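Skollosville Residents' Board
Common Rooms and Shared Equipment
Thread: Woven tablecloths on the Collet Room tables

E_Rao_Rooms
Posts: 300

Residents have asked whether the beige woven tablecloths in the Collet Room are to remain in place during weekday use, or whether they should be brought out only for meals and receptions. The present arrangement was adopted in August on a trial basis, and comments are invited before the Thursday meeting.

For reference, the cloths have a fine grid weave and a white fringe. They were purchased from Skallitz at a cost of 55 dollars each. The tables beneath them are dark blue and had begun to show scratches along the edges, and the cloths were intended in part to protect the surface.

Please confine replies to the cloths, the items kept on them, and the folding divider. Matters concerning the heating have their own thread.

Elango Rao
Rooms and Equipment

borkville_lane

I wish to record my support for keeping the cloths in place. The room is more welcoming with them, and the color agrees well with the tan panels of the divider. Before August, the Collet Room had the appearance of a waiting area.

My one reservation concerns the fringe. It hangs over the side of the table and is easily caught by a sleeve or the back of a chair. I would ask that it be folded under on the side nearest the door.

D.Kamath

I must respectfully disagree with the previous poster. The fringe should be left as made. Folding it under produces a ridge, and anything with a narrow base will lean when placed on it.

My larger concern is what is left on the cloth. The room rules permit a centerpiece and whatever is needed for the activity under way. In practice, the table has become a place to set things down.

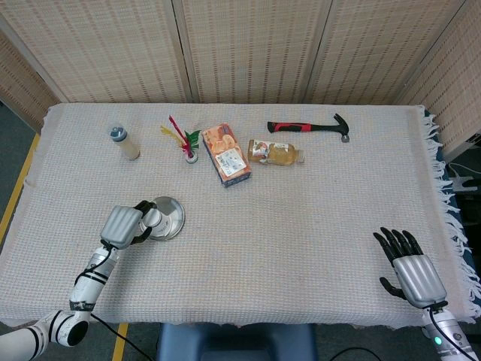

A hammer does not belong on a woven cloth. The claw will pull a thread sooner or later, and a pulled thread in a grid weave cannot be hidden. The same objection applies to bottles laid on their sides. A cap that is not fully tightened will leak, and a yellow stain on beige fabric is permanent for all practical purposes. I have no objection to the artificial sprigs in the clear glass, which require no water.

I therefore propose that tools be returned to the equipment cupboard and that bottles be stored upright.

Dinesh Kamath

quietcorner8

May I ask for clarification on food packaging? The current rules refer to "open food" only. A closed box would appear to be permitted, and I would not wish to see residents corrected for leaving an orange box on the table when no rule forbids it.

I also question the statement about stains. We have used a similar cloth at home for years, and cooking oil came out with dish soap and warm water on the second attempt.

D.Kamath

Quietcorner8 is correct as to the wording. I accept the point on closed boxes. On stains, I can only report that the cloth we previously used in the Borkville annex did not recover, although it may have been of a different fiber.

E_Rao_Rooms

Thank you for the comments received thus far. The following will be placed before the meeting:

1. Cloths to remain on the tables on weekdays.
2. Tools not to be placed directly on the cloths.
3. Bottles to be kept upright.
4. Metal lids and dishes to be lifted when moved, and not dragged across the weave.

The question of the fringe remains open. Replacement of all the cloths would cost some 700 dollars, and no funds have been set aside for this purpose.

borkville_lane

I can accept items 1, 3 and 4. Item 2 seems excessive. A folded towel under the hammer would be sufficient, and residents repairing small articles need a well-lit table. I still request that the fringe be considered separately.

E_Rao_Rooms

The towel has been added to item 2 as an alternative. The fringe will be item 5.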